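Illa: two-handed gripper recordings, with notes on the ones that went wrong

Illa is a set of tabletop recordings made with a pair of hand-held grippers, one per hand, each with a wrist camera, plus one camera at head height. One session in it went bad in a way that took us far too long to notice. We decided to release that session along with everything else, labeled, so that somebody other than us can get some use out of our embarrassment. If you only want clean data, skip the folder called jonden and go in peace.

Background

The fault is simple to state. A fingertip on one gripper began to shed material along its inner edge. The software measures how far the jaws are open from the motor side, so as far as the log was concerned the fingers were in perfect health. The wrist camera had a fine view of the trouble the whole time. We had a dashboard for everything except looking at the video.
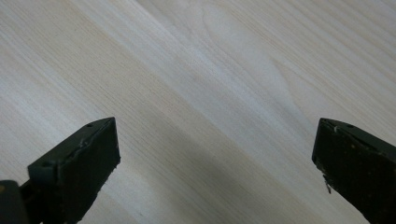

Page last changed: 1st August

What is in the release

There are 400 recordings in total. Of these, 111 come from the session with the fault and live in jonden. The remainder are in tinar, which is the good folder and was nearly called "good" until we remembered how that had worked out for every other folder with that name.

Each recording has the wrist video for both hands, the head video, jaw opening over time, and a small text file of notes typed by the operator. The notes range from careful to "ok". Please don't train a language model on them.

What went wrong, in order

In June we swapped in a new batch of printed fingertips. They went on without complaint and passed the check we had then, a person opening and closing the jaws twice and nodding. During the Jonden session the operator noted that small items felt "a bit scratchy on release." We read this note after the session, agreed that it was interesting, and did nothing.

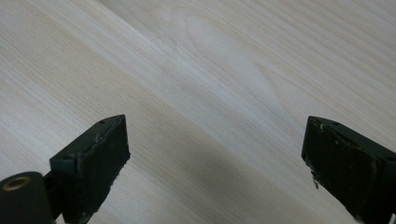

The first real symptom was in the jaw opening values at full close. They stopped returning to the same number. The drift was small, and our script for small drift was to subtract it, so it did. For 26 recordings the script politely removed the only evidence we had. Those are marked offset_hidden in the index, and for them we have put the raw values back next to the corrected ones. The corrected column stays in because two of our own plots depend on it and we haven't had the courage to redo them.

Teodoro Gallegos found the cause while hunting for a completely different bug in the video timestamps. He had paused on a stretch where the jaws were open over bare tabletop, saw a ragged bit on the inner edge of the right finger, and sent the still to the group with no message at all. We went back through the wrist video after that and tagged what we could see.

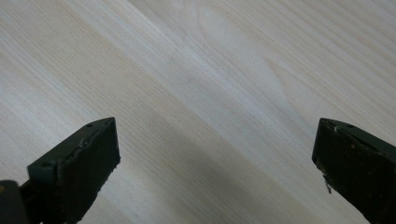
How to read the wear tags

The tag edge_damage means a chip, a nick or a frayed bit is visible on a fingertip at some point in the recording. It says nothing about whether the grip suffered. The tag surface_specks is for pale dots on the faces of the fingers. We argued over whether they were dust or wear and settled on a word that let both sides go home.

Neither tag should be trusted to the individual video frame. Shadow between the fingers hides a lot near the bottom of the picture, and a light fleck on dark plastic comes and goes with the angle. A recording without a tag is one where we didn't see anything, by people who have already told you how good they are at seeing things.

The head camera is no help with any of this. It is there for the arms and the layout of the table, and a chip that size doesn't show from up there.
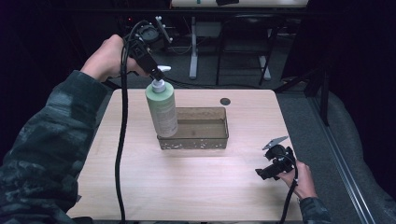 Safety

Don't handle food, skin or anything that will end up near either with a fingertip that is shedding. Slivers of printed plastic are sharp for their size and hard to find once they land on pale wood. Wipe the table between recordings and keep the wipe out of the shot. Cables should hang clear of whatever you are about to lift. If a fingertip has a loose piece, take the fingertip off before you pull at the piece.

What we do now

We check both inner faces under a lamp before every session and again after 28 recordings. The drift script now prints a warning and stops, and it has already stopped twice over nothing, to general irritation. The Özkan loader refuses to open jonden unless you pass allow_worn=True.

Known problems

Left and right are named from the operator's side for the two grippers, and from the camera's side for the two fingers of each. We know. Changing it would break the index.

Four of the notes files are empty.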